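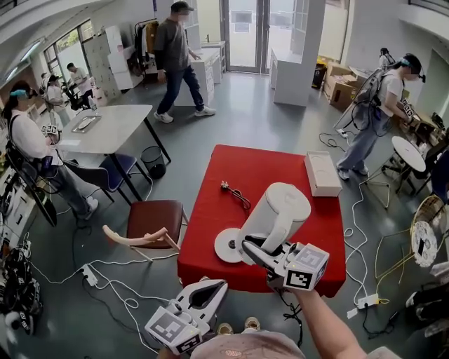

Clanton - Équipe Démonstration et apprentissage

Mars - par la rédaction du site

Rechercher dans les articles OK

Prendre une bouilloire par l'anse, la poser sur son socle, recommencer. À l'atelier de Clanton, le projet Tanomari a déjà enregistré 1721 démonstrations de ce genre, toutes faites à la main avec des pinces portatives. La responsable des enregistrements nous a reçus pendant une séance.

« On a commencé par la commande à distance, avec un bras et deux manettes », raconte-t-elle. « Ça marche, mais c'est lent. Dans une matinée correcte, on sortait 100 essais utilisables. Avec les pinces tenues en main, l'opérateur garde ses gestes à lui et on en sort 152. »

Les pinces portent des cubes imprimés de motifs noirs et blancs, qui servent à retrouver leur position. Plusieurs opérateurs travaillent en même temps dans la salle, chacun à sa table, avec un casque. La consigne est courte : pas de geste brusque, pas de correction au dernier moment. Un essai hésitant est gardé quand même, avec une étiquette à part.

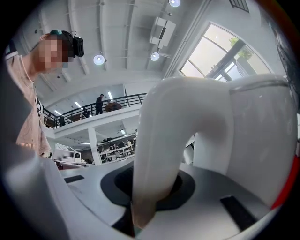 Une pince blanche, vue de près, pendant la séance.

Le choix des objets a fait débat. L'équipe Begum, qui entraîne les modèles, voulait des pièces simples. « Nous avons insisté pour la bouilloire - une anse, un corps arrondi, un socle à viser, un câble qui traîne. Un cube en mousse n'apprend pas grand-chose à un robot de cuisine. »

La fatigue reste le vrai problème. Les séances ont été ramenées à quarante minutes, avec une pause assise. « Au bout d'une heure, le poignet triche. On le voit dans les courbes avant que la personne le sente. »

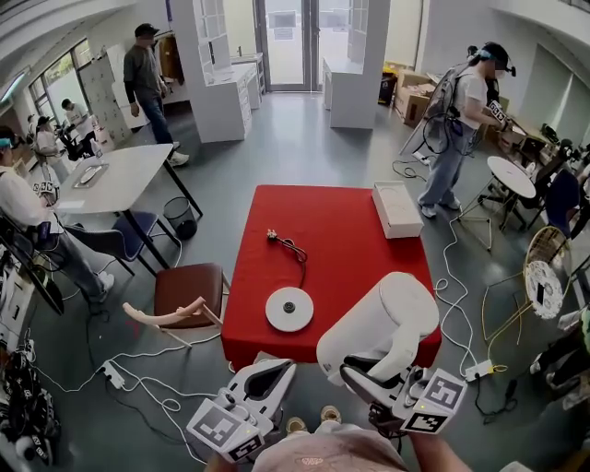 Elle tient aussi à varier les départs. La bouilloire est parfois debout, parfois couchée, et le socle change de place d'un essai à l'autre. « Sinon le modèle apprend la table par cœur. On l'a payé cher l'an dernier : 700 démonstrations presque identiques, à refaire. »

La suite se jouera à Skistham, où les premiers essais sur robot sont prévus avec deux bras fixes. La commande à distance y reprendra du service pour les cas où le robot se bloque - un opérateur prend la main, termine le geste, et la reprise est ajoutée au jeu de données.

Contact - © Clanton, tous droits réservés - Haut de page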